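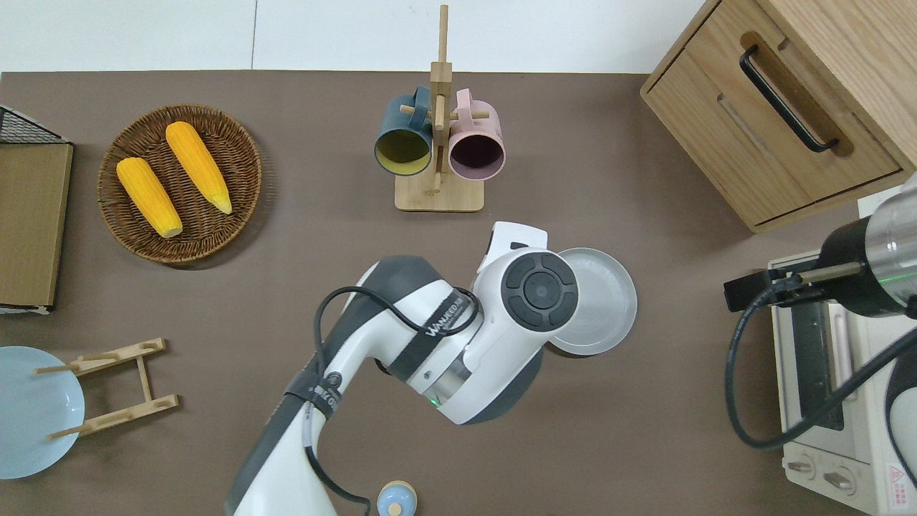
A shared kitchen point is a small area, usually one table and one cupboard, from which everyone in a building may take a hot drink or a simple meal. This guidance sets out how to establish one at any site managed by Braltthorpe Shared Premises. Drinking vessels should be kept on a stand and not stacked. A wooden mug tree with a square base is suitable, and mugs in clearly different colours, such as the dark teal and the pale pink with a plum interior, help users to return to the same one throughout the day. The guidance applies to new kitchen points and to those being moved from one room to another.

Before you start

Obtain written agreement from the site office. The form asks for the room number, the name of the person responsible and the expected number of daily users. Sites with more than 600 registered users should apply for two kitchen points on different floors.

You will need:
- a firm table with a surface that can be wiped
- a mug stand, and a shallow dish for spoons and used tea bags
- a basket or open bowl for fresh produce
- a lidded bin for food waste
- a printed rota and a means of fixing it to the wall

Step 1. Choose the position

Place the table within reach of a socket, but keep any kettle lead clear of the walking route. The table should not block a fire exit, a radiator or a cupboard door. At Elholm House the first position was rejected because the door to the post room opened against it. Measure with the doors open.

Leave enough room for two people to stand side by side. Where the room is also used for meetings, agree with the booking desk whether the kitchen point may be used while a meeting is in progress, and state the answer on the rota.

Step 2. Divide the table

Drinks and food should have separate ends. The kettle, mug stand and spoon dish belong at the end nearest the socket. Fresh produce belongs at the other. Do not place produce beside the kettle, where steam will shorten its life.

Cleaning products must not be stored on the table at any time. They are kept in the cupboard, on the lowest shelf, in their original containers.

Step 3. Set out fresh produce

Many sites receive surplus vegetables from allotment holders or from the Tuhumury growing scheme. These may be offered freely, provided that the following points are observed.

Put out a small amount and refill as required. Use a basket with raised sides so that round items do not roll. Sweetcorn that has already been husked dries out quickly and should be offered on the day it is prepared, then moved to the refrigerator. A woven wicker basket will hold a couple of ears laid side by side. Baskets should be emptied and brushed out at the end of each week, as crumbs and silk collect in the weave.

Label anything that needs cooking. Items of unknown origin should be thrown away.
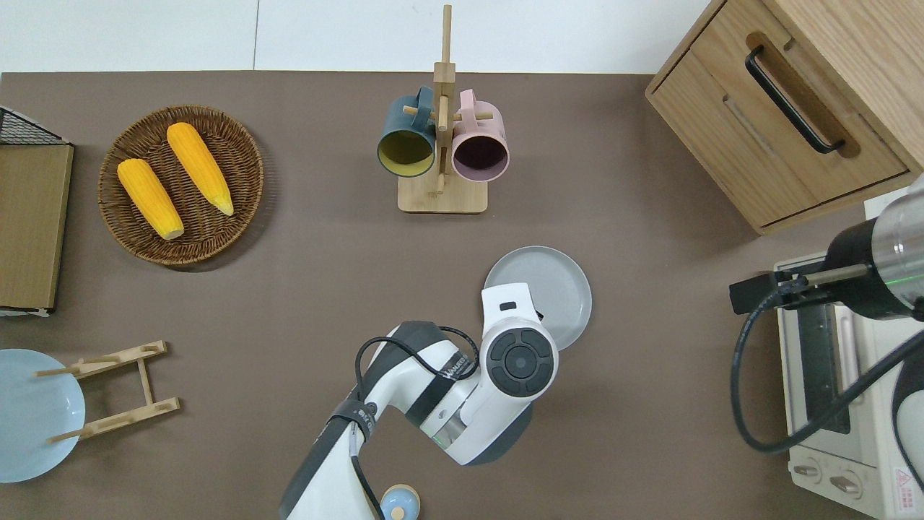 Step 4. Agree the daily routine

The rota should name one person for each working day. That person is expected to:

1. wipe the table at the start and end of the day
2. return clean mugs to the stand
3. wash and dry the spoon dish
4. remove any produce that has softened or split
5. empty the food waste bin

The routine takes 8 minutes at most sites. Mugs may be hung by the handle in whichever direction suits the stand, provided that they are fully dry. Mugs left unwashed overnight may be removed to the lost property shelf.

The dish should be shallow enough to be wiped in one movement and should sit flat. Deep bowls are not recommended, as spoons slide below the rim and are forgotten.

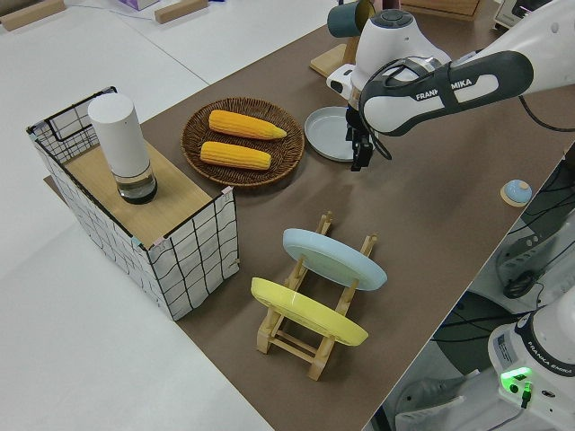

A shallow round dish on the table, with the mug stand further back.

Step 5. Review after one month

Ask users whether the position and the rota are working. Changes should be recorded on the Ellier maintenance sheet and a copy sent to the site office. Kitchen points that have had no named person for five weeks will be closed until a new rota is submitted.

Questions about this guidance should be addressed to Kartini Harahap, Premises Support.

Last revised 8/5/24

Home | Premises | Guidance | Forms | Contact

Shared 5 times | 3 comments

Syahrul Rondonuwu
We have ours on the second floor and the kettle lead only just reaches. Are extension leads permitted? The form does not say.

Kartini Harahap
Extension leads are not permitted for kettles. Please ask the site office to survey the room for an additional socket.

GroundFloorEast
Could the rota template be offered in larger print? Ours is pinned above the bin and hard to read from the door.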